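Garnenetti Test Kitchen Cell: Gallery and Notes

Posted 2021-10-17 by Arturo Fabbri, Nivdale site
3 pictures

This page covers the teaching cell on the second floor at Nivdale, where the arm learns pick and place work before any of it goes downstairs to the Garnenetti lunch line. The line packs and portions for three customers and runs two shifts. The teaching cell runs one shift, with two people from the line assigned to it at a time. It uses a play kitchen because the parts are light, cheap to replace and easy to put back in position. A full-size stove would need guarding and a larger footprint.

The pictures are near the bottom of the page. Readers from the Sauerland plant asked for background first, mainly on staffing.

What the cell does

The unit of work is an episode. An operator sets out the objects, starts the recording, guides the arm through one task and marks the result as good, partial or bad. Tasks are short. Typical ones are moving a block to the pot, taking it out again, and shifting the pot between burners. A task is considered ready for review at 500 good episodes. In August the cell logged 273 good episodes on the block tasks and 249 on the pot tasks. The difference comes mostly from the handles. A two-finger gripper has to meet a loop handle at the correct angle, and operators discard a lot of approaches before contact.

Reset time is tracked separately from arm time. It is the larger number on most days. A reset means a person reaches in, puts the objects back on the layout for that task and steps out past the floor line. The arm is held during a reset. That rule has not changed since the cell opened and will not change.

Who does the work

Four people are trained on the cell. Catalina Gallardo and Eduardo Lagman came from portioning, Cinzia Sorrentino from tray wash, and Lucrezia D'Amico from quality. All four still hold their line positions and rotate back every second week. Pay grade on the cell is the same as lead operator on the line.

The physical load is lower. Portioning involves standing at a belt with repeated reaching to shoulder height. Cell work is seated for the arm control and standing for resets. The complaints are different too. Eyes get tired, and attention drops after 60 minutes of continuous recording, so the shift is cut into blocks of that length with a change of seat between them. Eduardo asked for the change of seat. The original plan had one person controlling all morning and the other resetting all morning, and it lasted four days.

Marking results took longer to settle than the control itself. Lucrezia wrote the current guide, which is two pages. If the object ends up where the task card says, the episode is good. If it ends up anywhere else in or on the target, it is partial. Style does not count. Before the guide, two operators could mark the same episode differently, and the disagreement went straight into the training set.

There is also the question people on the line ask most often, which is what happens to their positions. The written position from site management is that the first arm goes to tray loading, a station that has been short one person on the late shift for over a year. No station is scheduled after that one. The cell staff have asked for any later schedule to be posted on the line board before it is final, and that request is still open.

Pictures from the cell

Block task, gripper at the green block beside the red burner.

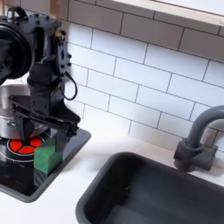
Pot task layout, fingers lowered into the pot. The carrot stays at the back left of the cooktop. 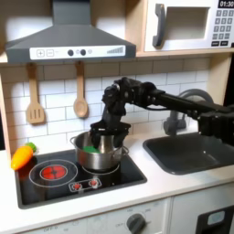

Block standing to the right of the pot, arm over on the sink side.
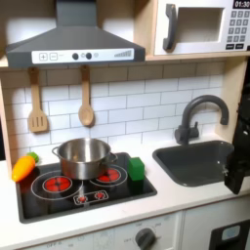 Changes planned for the cell

The Takeo scheduling software will be connected to the episode log next month, so that hours on the cell show up in the same place as line hours. At present Cinzia copies them over by hand on the last day of the rotation. Operators will be able to see their own hours and episode counts. Counts will not be shown by name on the wall screen. This was agreed with the four operators in writing.

The task cards are being reprinted with larger drawings and less text. Catalina has the drafts and would like comments from anyone who has done at least one rotation.

Two more trainee places will open on the cell. Line experience is required, computer experience is not. Training is three days: one on resets and the hold procedure, one on arm control, one on marking. Names go to the shift office on the sheet by the door - please write the shift as well, as the last sheet left it out and everyone had to be asked again.

Sauerland visitors should report to reception and bring closed shoes. The cell can take two visitors at a time.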